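Equipment Planning and Purchasing Coordinator
Hand-held gripper program, table and kitchen tasks
Wandik, Nernevitz office
Full time, 4 days on site, 1 day remote

Wandik collects recordings of everyday manual tasks for teams that build robot arms. Most of our recordings are made by people using hand-held grippers at ordinary tables, in rented apartments and in two small studios. We are hiring one person to plan, price, buy and keep track of the equipment that work depends on.

The job has been done until now in pieces by Margit Sandberg, who runs field operations, and Zane Sepp, who looks after the grippers. It has grown past what two people can do on the side. Orders have gone out twice, spare parts have arrived after the tools they were meant for were retired, and our spending forecast for the last half year was put together from email. We want one person to own it.

What you will be responsible for

You will write and maintain the equipment budget for the program. It covers the grippers and their spares, mounting hardware, storage cards and drives, chargers, cases, shipping, and the props people handle during sessions. Props are the smaller share of the money and the larger share of the purchase orders. A single month can include disposable bowls, metal cups, paper napkins, tablecloths, cutlery, sponges and food containers, bought from several shops in several sizes.

You will work out what we need before each round of sessions. Field operations gives you a task list and the number of operators. From that you produce a list of tools, spares and props, with prices and lead times, and you say which items can be reused from the last round.

You will compare suppliers and get quotes. For anything over 300 dollars we ask for 3 quotes where that many suppliers exist. Below that you use your own judgment and keep the receipt.

You will run the parts inventory. The current one is a shared spreadsheet with 3,918 lines, many of them duplicates or items we no longer own. Cleaning it up is the first large piece of work and we expect it to take a good part of your first season. You may move it to another system if you can show what the move costs.

You will help decide when to repair and when to replace. Zane makes the technical call on a worn joint or finger pad. You tell him what each option costs, how long it takes, and what is already on the shelf.

You will prepare a short written report for the program lead every month: what was spent, what is committed, what is late, and what is likely to be needed next.

The work your purchases support
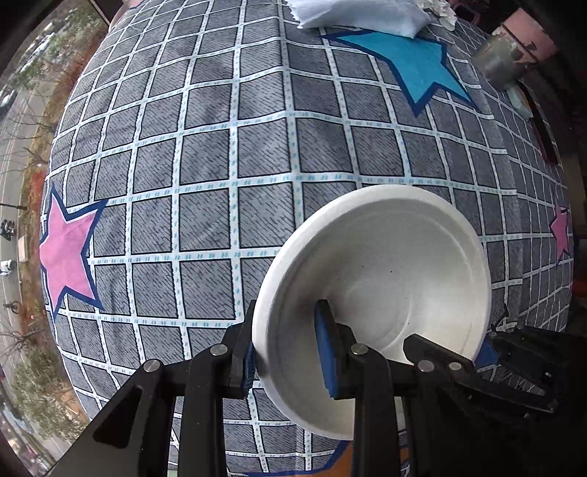

Nernevitz, Dec 3, 2024

A typical task in the table set is small. An operator picks up a white disposable bowl with the gripper, one finger on the outside of the rim and one inside, and moves it across a table with a patterned cloth and a few other things on it. Then the same task is done with a different bowl, a different cloth, a different table. Variety is what our clients pay for, and variety has to be bought, stored, labeled and moved between locations.

This has consequences for planning that are easy to miss from a desk. A bowl costs very little, but it is light and has a wide rim, and a cheaper one from another supplier may have a different rim and a different stiffness. If the task list calls for the same type in two locations, a substitution has to be agreed with field operations before it is bought. Tablecloths need to be washed and folded and they take up shelf space. Finger pads are consumables and should be budgeted that way. Pivot pins and small screws are cheap to buy in bulk and expensive to need in a hurry.

We also care about what happens to things afterward. Disposable items are reused within a session where the task allows it, and metal and fabric items go back on the shelf. You will be asked for a plan to reduce what we throw away, with numbers.

How the budget works

The program has a yearly budget, released in quarters. Margit approves it and answers for it. Within an approved quarter you can place orders on your own signature up to the limit set in your contract. Larger purchases, such as a new batch of grippers, go through a separate request with a written case. You will write that case. The last one ran to four pages, and the part that was sent back was the estimate for spares, which had been left out.

We are planning one larger purchase next year. The present grippers were bought from Grukard in two batches, and the two batches do not share all their parts. We need to decide whether to extend the older batch with spares, replace it, or run a mixed set for another year. The decision is due in June. Preparing the comparison, including freight, customs, training time and the value of the spares already in stock, will be your main project after the inventory.

A second, smaller question is the Miranda studio, our newer location. It was equipped quickly and from what was available. It needs proper shelving, a charging station, a labeled prop store and a repair bench. There is a floor plan and a wish list. There is no costing.

What we are looking for

You should have experience buying or planning equipment in a setting where things wear out and get moved around. This could be a laboratory, a workshop, a rental house, a theater, a commercial kitchen, a school science department or a warehouse. We do not require a degree.

You should be comfortable with spreadsheets, including lookups and pivot tables, and able to explain your figures to someone who did not make them.

You should write clear, short emails in English. Much of the job is asking suppliers for information they did not include the first time.

You should be able to lift and carry boxes of moderate weight, or tell us what arrangement you would need. The Nernevitz office has an elevator. The Miranda studio is on the ground floor.

A driver's license is useful and not required.

Knowledge of robotics is not required. Zane will show you how the grippers come apart and go back together, and you will be expected to do it yourself a few times so that you know what you are ordering. People who have built or repaired things with their hands tend to find this part easy.

It would help if you have dealt with any of the following: import paperwork, service contracts, asset registers, depreciation schedules, small-batch machined parts. Please mention it in your application if so.

What the first months look like

In the first weeks you will sit in on sessions at both locations, and you will use a gripper yourself on the standard table tasks. You will then go through the stockroom shelf by shelf with Zane. By the end of the third month we would like to see an inventory that can be trusted for the grippers and their spares, even if the props are still in progress, and a first draft of the coming quarter's budget.

Margit will meet with you once a week during this period and every two weeks after it.

Hours, pay and conditions

The position is permanent, with a probation period of three months. Working hours are flexible outside the weekly planning meeting, which is held in the morning. When a new round of sessions starts there are a few busy days of packing and deliveries, and we ask that you not schedule vacation over those. The dates are known well ahead.

Pay depends on experience and is set within a fixed band, which we send to every applicant we invite to a first conversation. Travel between the two locations is paid and counts as working time. You will get a laptop, a phone if you want one, and a company card.

The office is shared with the data review team. It is quiet most of the day. The workshop next door is not.

How to apply

Send a resume and a letter of no more than one page to the Nernevitz office, using the application form on this page. In the letter, describe one purchase you planned that went wrong, what it cost, and what you changed. We read this part first.

Please do not send certificates or references at this stage. We will ask for references before making an offer.

The process has two steps. The first is a phone conversation with Margit lasting half an hour. The second is a visit to the office, which includes a paid exercise. You will be given a task list, a price list with some gaps in it and a fixed sum, and asked to come up with an order and a list of questions. There is no single right answer. Afterward you will go through it with Margit and Zane.

We reply to every application, including the ones we turn down. Applications are read as they come in, and the posting stays up until the position is filled.

Questions about the budget or the contract go to Margit Sandberg. Questions about the grippers, the parts or the stockroom go to Zane Sepp. Both can be reached through the contact form. Please put "Equipment coordinator" in the subject line.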